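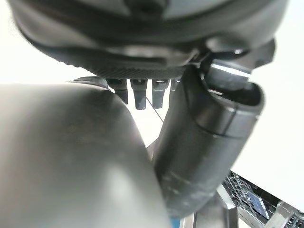

Print this page | E-mail this page

Workspace Organization in a Shared Student Workshop
Project report, Carnel Technical College
Submitted by Khrystyna-Mariia Levchenko

1. Purpose

The Carnel workshop is used by 2 departments and holds 349 cataloged items, from hand tools to spare cable. Before this project, items were returned to whichever shelf had space. The aim of the project was to reduce the time students spend looking for equipment at the start of a session.

2. Method

The work was carried out in August. Each item was checked against the workshop catalog and assigned to a storage group according to how often it was borrowed. Frequently used tools were moved to the benches. Cables were coiled, tied and labeled at both ends. Small fasteners were sorted by thread size and placed in covered trays.

The budget was limited to 20 new trays and one roll of labels, purchased from Vudberg. Shelving already in the workshop was kept. The label layout follows the one used in the Pasichnyk building, so that students who work in both places need to learn only one system.

3. Results

Search times were recorded before and after the change, using the same list of tools. The average fell in every storage group except measuring instruments, where the locked cabinet remains the main source of delay. Cable storage showed the greatest improvement. The trays for small fasteners were less successful, as several labels came loose and had to be replaced with printed card.

Sorting the fasteners took longer than planned. The catalog listed 2,000 pieces, but did not separate metric from imperial sizes, and this portion of the work was completed on a Monday after the scheduled end of the project.

4. Recommendations

The catalog should list a shelf position for every item. The key to the instrument cabinet should be available from the front desk during open hours. A second review should be held once the Flullunar equipment has been moved to its permanent storage area.

This site uses cookies to improve your experience. Accept | Manage settings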